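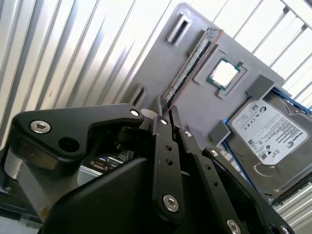 The Clerkent practice board with memory, processor and a Seagate drive in its blue caddy.

Clerkent Practice Board, reviewed by Sumeya Wako

I teach an evening class in basic PC repair, and I have a closet full of dead motherboards that cost me nothing. So I was not an easy sale for a fake one. The Clerkent board is a gray panel with raised brackets and a socket where the real features of a motherboard would be, and you supply the parts. No traces, no ports, no power. Worku, the shop I ordered from, calls it a "complete hardware trainer." It's a slab with holders on it.

I used it for one term, 13 students, and I've softened a little.

The processor socket is the best thing here. It's a raised square with small notched tabs at the corners, and a chip drops in without a fight. There are no pins under it to bend, and on my old boards bent pins were the end of most first lessons. What students don't get is any feel for a real lever and retention plate. They still have to learn that on something else, and the first time they close one they all think they've broken it.

Memory is where I have complaints. You can practice lining up a stick and keeping your fingers on the edges, fine. But a real slot pushes back and then clicks, and mine never did either. Two students went from this to a working desktop and left the RAM half seated. I blame the board for that, and myself a bit for believing the leaflet.

The hard drive area is plain but it works. Gray blocks act as stops, and the drive sits against them in its caddy. I'd have liked some way to practice plugging in cables, which gives beginners more trouble than the drive ever does.

The matte finish is easy on the eyes under our awful ceiling lights, and green memory and a blue caddy show up well against it from the back row. It picks up pencil marks. They come off.

Corentin Marchal, who has the daytime class, prefers the Nukgate version because it comes with a printed parts map. I tried his for a week in December and found the map more useful than the board, so make of that what you will.

Would I buy another? One, maybe, for the first two lessons. I wouldn't outfit a whole room with them, and I'm keeping the closet.

Three stars out of five.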